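**Can a machine clear the table and put things on a tray yet?**

Szymon Marciniak, 2/10/23

Hello everybody. My mother has a small guest house with 22 beds and every morning we have the same work: cups, plates, small things left on the tables, everything must go on trays and then to the kitchen. I read that two-armed robots can do this now. I have a budget of 2,000 euros, maybe a little more if it really saves us time. Is it possible to buy something which clears a table, or is it still only for laboratories? I do not need it to be fast. It can work while we make the rooms. Please excuse my English.

---

**Zineb Ezzat**

No. Buy a good trolley.

---

**Marloes Postma**

I worked two years at Larkmont, where we tested arms for light kitchen work, so I can tell you what I saw, but only from our side.

Picking up one cup from a known place is not difficult any more. The difficult part is that your guests do not leave the cup in a known place. It stands behind the tray, or close to the wall, or it has a spoon in it. A person moves the tray a little without thinking. For the arm this is a new decision, and it often takes the wrong one. Small round things are also a problem for us, as they roll when the finger touches them from the side.

For the price: one simple arm from Trodulari was offered to us at 3,426 euros, without gripper and without software, and you would need 2 of them. Then somebody must stay near it for the first weeks. I would not put it in a room with guests.

If you want to try it anyway, begin with a very small job. Ours was like this one:

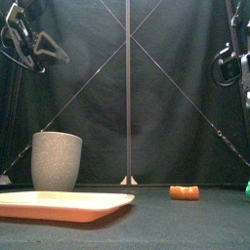
*Tray, speckled cup behind it, one small orange piece to the right. Both grippers still above the table.*

It looks like nothing, I know. Try to write down every step of how you would do it yourself, with the cup first and then with the orange piece, and you will see how long the list becomes.

---

**Edeltraud Eder**

I agree with Marloes about the price, but I am a little more hopeful. In our canteen we have a belt from Probert. The people put their own tray on it, and the belt brings it to the dishwashing room. It is automation too, only without arms. Perhaps you can ask your guests to bring the tray to one shelf near the door? In August we had many visitors and most of them did it without any complaint. We wrote the sign in four languages.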